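Stusthorpe shared room: tables, baskets and tinned drinks checklist
Checked by Chenxi Ren, 2020-10-31

Hello all, and thank you for leaving the place in such a decent state before I came round with my clipboard. I've gone through the same points as in September and put my comments under each, a bit longer than last time I'm afraid, as a few of you asked for more than ticks.

1. Walkways clear, nothing to trip on
OK. The route from the door was clear when I walked it, and the loose mat has gone (thank you, whoever took it!).

2. Drinks cans standing upright and away from table edges
Partly. Cans do roll, and a full one landing on a foot is no joke, so please stand them up or get them properly into the rack.

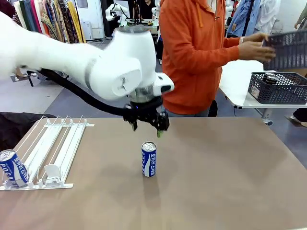
2 min read

The can in the middle of the brown table is just how I like to see them, upright with plenty of room on every side. The blue and white one marked POCARI is lying tilted at the front corner of the white wire rack, and I'd much sooner have it between the rails, up against its neighbours when there are any.

3. Baskets sound and not overfilled
OK. The dark grey ones are holding up nicely, and two cans in the bottom of one is no weight at all. Do lift with both hands, as is being done at the white table, and have a quick feel round the rim for splits before you load anything heavy.

4. Castors on the white side table
To do. I'd like every castor tried for wobble and the brakes pressed down before baskets go on top. Spare castors are on order from Zurkley and should take 5 days to reach Drerkutbridge, where I'll collect them.

5. Cloth kept off the working surfaces
Please look again. There's something dark grey in fabric over the left corner of the brown table, and it wants hanging up or folding away. The colourful cloths on the rack at the back are lovely where they are, well up off the floor.

6. First aid box
OK, though we're down to 27 plasters and the tape has lost its stick. I've asked Yao for a new roll.

Next check when the castors are in. Leave any notes in the tray by the door and I'll read every one with a cup of tea.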